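加盟支持の世論調査、数字の読み方について

1：flat_north
Podeckが出した国際世論調査の件で立てます。同盟への加盟を支持する人が増えたという見出しが出回っていますが、個別の国への好感度はほとんど動いていません。この差をどう読むか、意見を聞きたいです。報告書へのリンクは前スレの最後にあります。
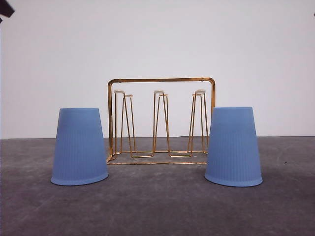
2：kawabe_s
差があるのは当然だと思います。同盟という枠組みへの評価と、その中の一番大きい国への評価は別の質問です。回答者も分けて答えているはずです。

3：flat_north
それはわかります。ただ、枠組みの力のかなりの部分はその国が出しているわけで、片方だけ上がるのは不思議に見えます。

4：mugi_to_mame
サンプルを見ましたか。一か国あたり710人です。全体の傾向を見るには足りますが、年代別に割った表はかなり粗いです。若年層が急に支持へ傾いたという記事は、その粗い表だけを根拠にしています。

5：kawabe_s
>>4
年代別は私も信用していません。全体の数字だけで話したほうがいいです。

6：teiten
調査方法がネットのパネルなのも気になります。登録している人はもともと国際ニュースをよく読む層に寄りがちです。Clondicoの調査は電話で、そちらでは上がり幅がもっと小さかったです。

7：mugi_to_mame
>>6
Clondicoは設問が違います。あちらは「加盟国が攻撃された場合に自国の部隊を出すことに賛成か」と聞いています。負担の話が入れば賛成は減ります。方法の差だけで説明するのは無理があります。

8：teiten
設問の差もあるでしょう。でもパネルの偏りがないことにはなりません。補正の手順が報告書に一行しか書かれていないのは不親切です。

9：mugi_to_mame
補正は付録にあります。本文の一行だけ読んで不親切と言われても困ります。

10：teiten
付録を見ました。年齢、性別、地域、学歴で補正とありました。一行というのは訂正します。政治的関心では補正していないので、そこは疑問のままです。

11：hashigeta
横から失礼します。期間の問題もあると思います。侵攻のような大きな出来事の直後は、どの国でも防衛協力への支持が上がります。問題はそれが続くかどうかで、一回分の調査では何とも言えません。前回と今回の二点を線で結んだグラフを載せている記事は、正直あまり参考になりません。

12：flat_north
>>11
同意します。次回の結果が出るまでは保留というのが無難ですかね。

13：kawabe_s
保留には反対です。政府は次の調査を待たずに動きます。予算も派遣も、今の数字を理由にして決められています。今の数字をどこまで使っていいかは今議論するべきです。

14：hashigeta
使っていい範囲を言うなら、「加盟に反対する声が多数派ではない」くらいまでだと思います。積極的な支持とまでは読めません。「どちらかといえば支持」が一番多い回答です。

15：kawabe_s
「どちらかといえば」も支持は支持です。選挙なら同じ一票になります。

16：hashigeta
選挙ならそうですが、これは選挙ではありません。負担の額を示されたときに真っ先に動くのがその層です。>>7で出たClondicoの設問がまさにその例だと思います。

17：oldmap
歴史の話を少し。手元の本に、1888年の新聞が隣国との協定について読者投書を集めた例が載っています。賛成が圧倒的と書いたのに、関税の条項が公表されると紙面の調子が変わったそうです。世論調査と投書は別物ですが、条件を伏せて聞くと賛成が増えるという点は似ています。

18：teiten
>>17
投書は編集部が選べるので、比べるのは厳しいと思います。

19：oldmap
比較というより参考程度です。

20：mugi_to_mame
非加盟国の扱いにも触れておきます。Flarkovの比較表では、非加盟国の回答を加盟国と同じ列に並べて平均を出しています。守られる側になりたい国と、すでに義務を負っている国では、同じ「支持」でも中身が違います。あの平均値は引用しないほうがいいです。

21：flat_north
その平均を最初の投稿で使うところでした。助かります。

22：kawabe_s
Flarkovの表は人口の重みもかけていません。小さい国で大きく上がると平均が引っ張られます。

23：teiten
中立国だけの表はどこかにありませんか。

24：hashigeta
>>23
Escobarのサイトに国別の元データがあります。登録すれば無料で落とせます。回答者が100人に満たない区分は空欄になっています。

25：teiten
ありがとうございます。落としてみます。

26：mugi_to_mame
見るなら「わからない」の割合も一緒に見てください。前回より減った国では、減った分がそのまま支持に回っているように見えます。反対から支持に変わった人が多いとは限りません。

27：kawabe_s
同じ人を追跡した調査ではないので、どこから移ったかはこのデータでは出ません。そこは推測になります。

28：mugi_to_mame
はい、推測です。書き方が強かったです。

29：teiten
中立国の分を見ました。「わからない」が20％を超える国が複数あります。この状態で支持が多数と書くのは、私なら避けます。

30：kawabe_s
「わからない」を除いて計算した値と、含めた値を両方書けば済む話だと思います。避ける必要まではないです。

31：flat_north
両方の値で表を作り直します。Podeckと元データで国名の区分が一部違うので、そこを合わせてから貼ります。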